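I Went to the Clullo Open Day So You Can Decide Whether You Want To

Posted 12/30/21

I've been reading about tabletop robot arms for most of this year (my search history is embarrassing), and when Clullo put up a sign-up page for their December open day I had my name on it before I'd checked whether I could get the afternoon off. I could. So this is my review, half of the day itself and half of the arm setup they were showing, and I'll try to keep the two apart because I came away with different feelings about each.

First, getting there. Clullo is in the old Sárközi building, out past the rail yard, and the entrance is around the back. The confirmation email doesn't say this. I walked the whole way around the place in the drizzle with two other people who were also looking for a door, and we became fast friends. Once you're in, there's coffee, a coat rack and a name tag, and a guy named Zaid Farah who runs the demos and who was so cheerful that I forgave the door thing almost immediately.

The day is split into short sessions, and you go from room to room in a small group. Ours started with a talk by Kálmán Jakab on how they build their task library, and it ran long. I liked it a lot! He talks fast, he draws on everything, and he put up one figure that stuck with me: 2,526 recorded tries at one bowl task before they were happy enough to show it to the public. A woman behind me said "on purpose?" out loud. He laughed and said yes, and then told us that 258 of those had been thrown out over a lighting problem they only noticed afterward.

Then we got to go see it, which was the part I came for. The setup runs on Rurix, their software package, and you can watch from pretty close up. The job sounds like nothing when you say it out loud: there are two bowls and a round thing, and the arm has to deal with the round thing. My nephew could do it at one and a half. But I stood there through the whole session and didn't look at my phone, and neither did anybody else in the group, so make of that what you will.

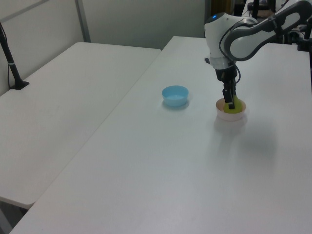
The gripper down in the pink bowl, with the light blue one empty next to it.

What I noticed, and what I'd tell anyone thinking about Rurix for a school or a club, is how much of the work is in the reach. Going down into a bowl is a lot harder than picking something up off a flat table. The fingers need room on both sides, and a small bowl doesn't leave much when the thing inside takes up most of the opening. Zaid ran it a bunch of times for us. On one try the fingers came down a hair too wide and knocked the rim, and the bowl slid over an inch or so. He just moved it back and went again, no drama. I was happy to see that. I've been to demos where you get one perfect run and then everyone is hurried along to the gift bags.

Speed: slow. If you've only seen these things in sped-up videos, be ready. There's a pause before each move that feels like a person standing in front of an open fridge. Zaid said you can shorten it in the settings, and then showed us, and it did get quicker, though the motion got a little jerkier too. I'd leave it on slow if I had kids around.

Noise: lower than I expected. We could all talk over it without raising our voices, and I had a whole side chat with one of my door friends while it was running.

The software: this is where I'd knock off a point. The Rurix screen looks fine, big buttons, clear words, but saving a routine took Zaid four taps through menus that all looked alike to me, and he does this for a living. He let a few of us try it. I got lost on the second menu and ended up in a language setting. The undo button works great, I can report.

Price: the starter license is 485 a year, and the table kit, without the arm, is 1,900. The arm is quoted separately and they wouldn't give a number on the day, which bugged me. I get that it depends on what you order, but give me a ballpark on the handout, come on. Stolletti lists theirs right on the price sheet, arm and all, and I wish everybody did the same. (I haven't used the Stolletti, so I can't tell you which is better. If you have, please leave a comment, I'd love to know.)

The question time at the end was good but short. Somebody asked if it could handle wet fruit, and the answer was a long one about finger pads that I only half followed. Somebody else asked if it could fold laundry, and Kálmán said "ask me again later" and got the biggest laugh of the afternoon.

So, scores. The open day gets four and a half out of five from me, with the half point off for the door. Rurix gets three and a half, and I'd go up to four if they fixed those menus and put a full price on paper. Would I buy it? Not for my house, my spouse has been very clear. For the makerspace where I help out, maybe, and I've already sent the handout around.

If you go to the next one, wear comfortable shoes, there are no chairs in the demo room. Eat beforehand too. The cookies were gone by the second session, and I had two of them, sorry.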